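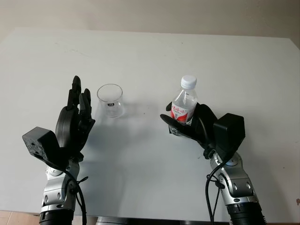
Oriana Ledesma asked whether a glass that plain needs a gallery page at all, given that the clear cups in the cupboard look the same from two steps away. She would have listed it under tumblers and left it there.

Accept cookies to continue. This site stores your page settings and nothing else.

Tableware > Plain glass > Cup and bottle

The page stays. Sheet 1584 in the Pekance listing covers drinking glasses for a water service at a small table, and the written part says very little about how a glass looks on a white surface. The tabletop is matte and a little scuffed, with gray smudges, and the wall behind it is plain beige. There is no cloth, tray or coaster in the set.

Notes are by Celeste Lucero. Names of shapes follow the Dornau list, which uses "cup" for any small drinking vessel without a stem, handle or no handle. Readers used to the Figueroa list will know the same thing as a tumbler. Both words appear on this page and they mean the same glass.

Water Bottle, Upright

The bottle is clear plastic with a white screw cap. The label is red and white, printed in red Chinese characters, and the wall of the bottle is ribbed near the shoulder. Ribs matter for pouring – a thin plastic wall gives under the fingers, and a full bottle squeezed near the top will spill as soon as the cap is off. Hold it by the middle, as it is held at the right. The glass stands empty on the table to the left.
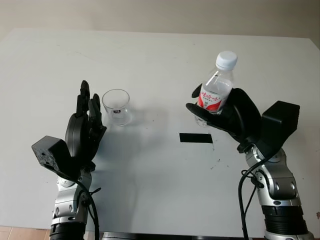
Glass, Label Side

Short, clear, slightly tapered, wider at the rim than at the base. There is a small dark label on the side. The print is too small to read in these pictures, so the maker is not entered on the sheet. If a label of this kind is paper, soak it off before first use. If it is printed on the glass, leave it alone. Scraping marks the wall, and the marks show more than the label did.

The shadow of an empty clear glass is faint and gray here. On a white table that shadow does much of the work of showing where the base sits. For the same reason the sheet advises against strong light from directly overhead.
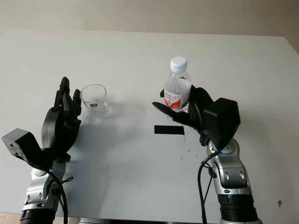 Spacing is the other entry on the sheet. Leave a clear gap between glass and bottle, wide enough for a hand to close on either one without touching the other. Place the glass first and bring the bottle to it. A light tumbler moves easily on a smooth top, so keep it steady at the base while pouring, and stop well short of the rim.

Older Window pages give a fill line for each glass. Those lines were measured on straight-sided cups and should not be carried over to a tapered one, where the same height holds a different amount. Sheet 1584 gives no fill line for now.

Corrections to the shape names go to Celeste Lucero. Last changed May 15, 2018.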